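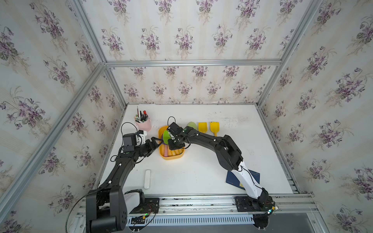
4.2 Aftercare and reinvestment

Most of the writing on investment promotion stops when the investor signs. The agencies themselves tend to stop there too, and their annual reports count announced projects. Our interviews covered what happened afterward in the two regions of the study, Welport and Danddale, whose boundaries are given in Figure 1 of Section 2. Both regions set up their promotion offices in the same decade and with similar budgets. They differ in how they treat firms that have already arrived.

In Welport, each foreign-owned firm is given a contact at the office for the first seven years. The contact handles permits, visas for transferred staff and complaints about roads and power. Danddale has no such arrangement. Firms there are passed to the municipal service desk once the land contract is registered, and several managers told us they did not know the promotion office was still open to them.

We sent the same questionnaire to the parent company and the local subsidiary wherever we could reach both. Of the 80 firms contacted, 73 returned a form complete enough to use. The missing cases are spread over both regions and do not cluster in one industry. Where parent and subsidiary disagreed — mostly over who had first proposed an expansion — we kept the subsidiary's answer and marked the case.
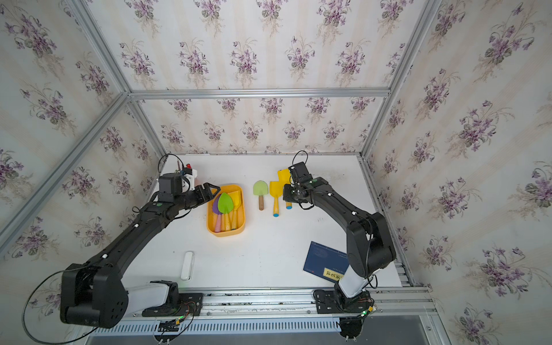
Reinvestment is defined as any new spending on buildings or equipment worth at least 10 percent of the original commitment. Routine replacement is left out. This is a stricter test than the one used by Czarnecka, the consultancy whose survey of the same regions counts any spending the firm itself calls new. Under our definition the gap between the two regions becomes narrower, although Welport remains ahead.

The clearest single case is Sollex, which opened a packaging plant in Danddale and later placed its second plant in Welport. Its managers gave land prices as the main reason. They also said that the Welport office had answered their first letter within the week, while a question to Danddale about a water connection was passed between three departments. We do not treat this as proof that aftercare decided the matter. The firm was already selling to customers near Welport, and freight costs alone may explain part of the choice.

A further difficulty is selection. Firms that plan to grow may prefer a region known for good aftercare, in which case the office is given credit for growth that would have come anyway. Section 4.3 takes up this problem using the firms that chose their site before the Welport contact scheme began.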